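January 2022

Equipment planning for the year, first pass. I'm writing this on a Sunday with the quotes spread out next to me, so expect some back and forth. If you read this on Monday, please write your comments in the margin column and not in chat, where I will lose them.

Where we stand: the money carried over from November is still ours, and the new allotment lands on top of it. That puts us in a much nicer spot than last year, when we bought finger pads one pack at a time and shared a single charger. I'm really excited about this one! We can plan a whole season of work and buy for it in one go.

What I want, in order:

More hand-held grippers. We have two working units and one that lives in the repair drawer. I'd like to get to 4 working units with matching pads, so that two people can collect in two homes on the same day and there's still a spare in each bag. Grudex quoted us for a pair, and their lead time is shorter than Andach's. Andach is cheaper per unit but charges separately for the mounting plate, and once I added the plates the gap nearly closed. Leaning Grudex. Need to ask whether their pads fit our old linkages — if they do, that settles it.

Pads. These are the thing we go through. I want to order 100 in one batch. The price break from Mekonnen starts right there, and they keep fine in a closed bin. The softer compound was the favorite in our trials on round things (eggs, bulbs, small fruit), and the harder one was better on cutlery and lids. I'd split the order in favor of soft. We can always swap the rest if the supplier agrees.

Storage. Boring but it has to be in here. We have 172 sessions on the old drives and no second copy of the most recent ones, which makes me nervous every time somebody moves the shelf. Two big drives, same model, one kept off site. I'd rather cut a gripper than cut this line.

Props. I've put down $300 and I think it's plenty. Last year's mistake was buying sets of identical plastic food that all weighed the same and all had the same shine. Everyday stuff from people's kitchens and markets has been so much better for us: different skins, different sizes, bruises and all. Spend the prop money on plates, bowls and table coverings with patterns, and buy produce fresh in the week it's needed. Citrus is my favorite right now, small enough to fit between the pads with a bit of squeeze left over.

Bench arm. The Liriditz arm is the big one, and I keep going back to the quote. My thinking at the moment is to hold off until summer. The arm only earns its place once we have enough hand-held data to train on, and the hand-held side is where a modest amount of money moves us furthest. I also haven't found out what the service contract covers after the first year. Their sales desk promised a written answer. If it comes back good, I'd put the arm at the top of the second-half list and start clearing the bench for it.

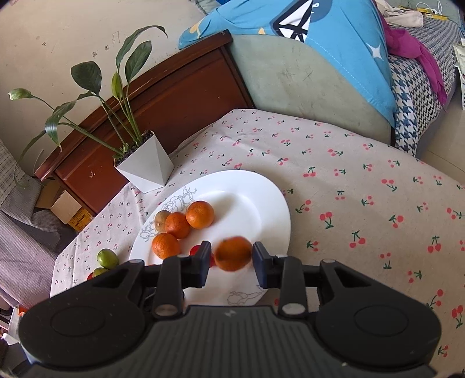 The other reason to put hand-held first is how easily it goes into real rooms. No bench, no power drop, no bolts in the floor. You can work at a table with a cherry-print cloth and a flowered plate, with a houseplant right behind it, and pick up small citrus all afternoon. I love that about it, and it's hard to put a price on when I'm comparing it line by line against an arm that needs its own corner.

Things I still don't have numbers for: shipping on the pads, a padded case per gripper (the current bags are wearing through at the zipper), spare pivots, and a decent label printer. I'd like the label printer even if it's the cheap one. My handwriting on the drive cases has already caused one mix-up.

To do before the order goes in:
Email Grudex about pad fit on the old linkages.
Ask Mekonnen if a mixed batch still gets the price break.
Chase Liriditz for the service terms.
Weigh one of our grippers with the case closed, for the shipping estimate.
Check which charger plugs match the new units.

Pad fit first. The rest of the gripper order hangs on it, and I'll write the answer in under this entry when it comes.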